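How to tape an ankle before a game (and get it off again afterwards)

I've been taping my own left ankle for three seasons of flag football, ever since I rolled it on a wet Friday night and spent the rest of the month on the sofa. I'm not a physio and this won't fix a sprain. If your ankle is swollen, can't take your weight or hurts when you press on the bone, go and get it looked at. What I'm on about is the sort of taping you do on a healed ankle that still feels a bit wobbly when you plant and cut.

What you'll need

A roll of rigid zinc oxide tape, 38mm wide. A roll of foam underwrap. Blunt-ended scissors. A razor, if you're hairy and fond of your skin. I buy the tape in bulk because one ankle eats nearly half a roll, and I go through more than you'd think between February and the end of the season. I've used Dandik tape for most of that time. It tears cleanly across by hand, which matters loads when you're sat on a cold bench with everyone else already warming up. The Plerna stuff is cheaper but I end up using my teeth.

Getting ready

Wash and dry the leg properly. No moisturiser, no deep heat, nothing greasy, or the tape will be round your toes by the second quarter! Sit with your leg out straight and your heel just off the end of a bench or bed. Now pull your toes up towards your shin so the foot makes a right angle, and keep it there the whole time. This is the bit I got wrong for weeks. If you let the foot droop while you tape, the tape sets in that position and you'll feel it digging in as soon as you run.

Wrap one layer of underwrap from the middle of the foot up to a hand's width above the ankle bones. One layer is plenty — pile it on and the whole lot slides about.

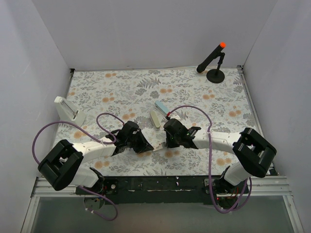
Photo credit: Plalau

Anchors

Put two strips round the lower leg, just above where the underwrap stops, so half the tape is on skin. Overlap them by half. Then one strip round the middle of the foot. Don't pull any of these tight. They're only there for everything else to stick to, and your calf and foot both need room to spread when you push off.

Stirrups

Start on the inside of the top anchor, run the tape straight down behind the inside ankle bone, under the heel and up the outside to the anchor again. Pull firmly as you come up the outside, as that's the direction that stops the foot rolling in. Do three of these, each one a little further forward than the last. (If your problem is the other side, ask someone who knows before you copy me.)

Heel locks

Everybody hates these, me included. Start high on the front of the shin, come down across the ankle, round behind the heel, under the foot and back up to the top. Then do the mirror image going the other way. Your first few will wrinkle horribly. Smooth out any creases under the heel or you'll have a blister by half-time, and if it's a really bad one just rip it off and start that strip again. I practised in front of the telly until my hands got the idea.

Closing up

Fill the gaps with short strips round the leg, working down from the top, each one overlapping the last. Stand up, walk, hop, do a couple of gentle side steps. Then press a toenail and let go. The colour should come straight back. Numb, tingly or pale toes mean it's too tight, so off it comes, even if kick-off is in 5 minutes.

Taking it off

Slide the scissors in behind the inside ankle bone and cut down towards the arch, then peel slowly, holding the skin down as you go. Baby oil shifts the sticky bits. I take mine off straight after the game and never sleep in it.

And keep up your balance work on the days in between. I stand on one leg while the kettle boils, then do it again with my eyes shut.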